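Model Release Safety Checklist, with our comments

Vudia runs this list before any machine learning model leaves the Pramomthorpe office and starts making decisions for a paying customer. It began life as a sticky note and has grown a fair bit since, so please be patient with it. The comments under each item come from the last release, the demand forecaster we built for Ofori.

1. Data source recorded and licence checked
Done. Every table now has an owner and a licence line in the register. We did find one weather feed where the licence had lapsed, and the supplier was lovely about it and renewed the same afternoon.

2. Personal information removed or masked
Done, with a second pass. Names and phone numbers were stripped out by the script, but free-text comment fields are where trouble likes to hide, and we read 300 of them by hand with a pot of tea. Three still had a mobile number in them. The script has been fixed and rerun.

3. Test set kept apart from training data
Done. Checked by customer as well as by row, so the same shop can't turn up on both sides.

4. Labels reviewed by a second person
Partly done. Agreement was good on the common categories and rather wobbly on the rare ones. Please don't be shy about writing "unsure" - we would much rather have an honest unsure than a confident guess.
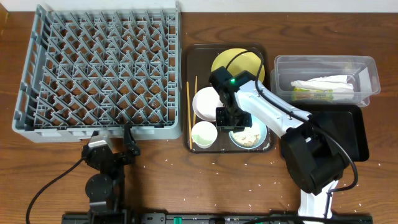

5. Edge cases written down and tried
Partly done. For the forecaster this meant public holidays, new shops with no sales history and the odd day when the till feed drops out. The one we keep underestimating is leftovers, meaning small amounts that are neither nothing nor a proper quantity. A blue bowl with some grains of white rice still in it is a fair picture of the problem: one labeller will call it empty, another will call it food, and both have a point. Agree on the rule before labelling starts and put it in the guide with an example.

6. Rollback tested
Done. The old model was back in service in roughly 12 minutes, and I'd like to see that come down. Most of the time went on finding the right password, which now lives in the vault where it should have been all along.

7. Alerts go to a person who is awake
Not done. Alerts were still going to the shared inbox on Saturday, when the office is closed. Moved to the on-call phone, to be checked again before sign-off.

8. Customer told what the model can't do
Done. Ofori has the one-page summary in plain language. The Stonstead warehouse asked for a printed copy beside the ordering desk, and we were very happy to send one.

Sign-off
Items 4, 5 and 7 stay open. Release is on hold until they're closed, and the whole list gets run again 6 weeks after launch.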